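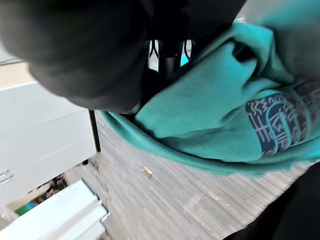

5 Garment perception and grasp planning

5.1 Scope

Dernemard is the perception and planning package for picking up clothing in furnished rooms. It runs beside the Skastcombe motion controller and takes input from the head camera and the wrist cameras. Complete section 4 (camera calibration) before starting. The steps below assume that both arms report READY and that the operator has access to the stop control.

5.2 Starting the perception node

1. Open the Dernemard console and load the room profile. If no profile exists, select New and enter the height of the main support surface.

2. Set the head camera to the downward preset. The bed edge, the floor in front of it and both feet should be in view.

3. Start the segmentation service on port 1143. The status line changes from WAIT to LIVE.

4. Open the overlay tab. Check that each garment has its own mask and that the robot's arms and legs are filled in by the self-filter.

5. If a limb shows through as an unlabeled region, repeat the joint zeroing in section 4.3. Do not raise the self-filter margin to hide the error. A wide margin also removes cloth close to the fingers.
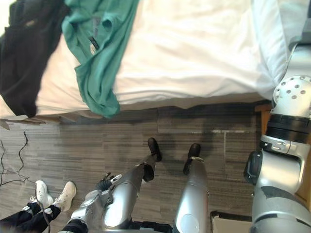

Figure 5-1. Head camera view, downward preset, with garments at the bed edge.

Note: Sheets and pillows are classed as bedding and are excluded from the pick list. A white garment on a white sheet may be merged with it. Draw the mask by hand in the overlay tab and press Lock.

Note: People are tracked as a separate class. When a person's shoes or legs are the only parts in view, the tracker still reserves a keep-out zone, but the zone is smaller than it would be for a full figure. Set person_margin to the larger preset for any room where an operator stands beside the robot.

CAUTION: Cables on the floor are not mapped as obstacles by default. Route them clear of the feet or turn on thin_obstacle before enabling stepping.

5.3 Selecting a grasp

1. Select a garment in the pick list. The planner proposes grasp points, ranked by score.

2. Prefer a point on a raised fold or a hanging edge. Points in the middle of flat cloth score lower and need a pinch from directly above.

3. Assign the arm. With arm_select = auto, the planner takes the arm with the shorter path that does not cross the body. Left and right always mean the robot's own left and right.

4. Run Preview. The planned path is drawn over the head view – check it against the bed edge and the legs.

5. Press Execute. Control passes from the head camera to the wrist camera when the gripper is within 30 cm of the grasp point.

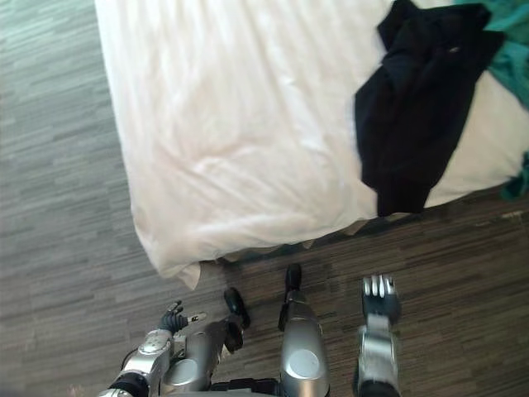 6. If the garment mask splits during the approach, the planner pauses and requests a new head view. Press Refresh, then Resume. After 2 failed refreshes the task is canceled and the arm returns to its rest pose.

Garments that overlap are handled from the top down. The order comes from the depth estimate at the boundary between the masks, and it can be wrong where dark cloth covers other dark cloth. To override it, drag the entries in the pick list. The new order is kept until the next full scan.

5.4 Wrist camera settings

The gripper blocks part of the wrist view at all times. Load the mask file supplied for the fitted gripper and set wrist_mask to on. Fit the file to the side it was made for; the left and right files are not interchangeable.

Close cloth may be out of focus. The Sheikh edge filter tolerates moderate blur and is the recommended setting for knitted and fleece garments. Printed areas can produce false fold lines. If grasp points collect along the outline of a print, lower texture_weight by one step and rerun the preview.

5.5 Logging

Each attempt writes a record with the head view, the wrist view and the selected grasp point. Records are stored under the room profile name. Turn logging off only from the console – stopping the service while a record is open leaves a locked file, which must be cleared as described in section 8.2.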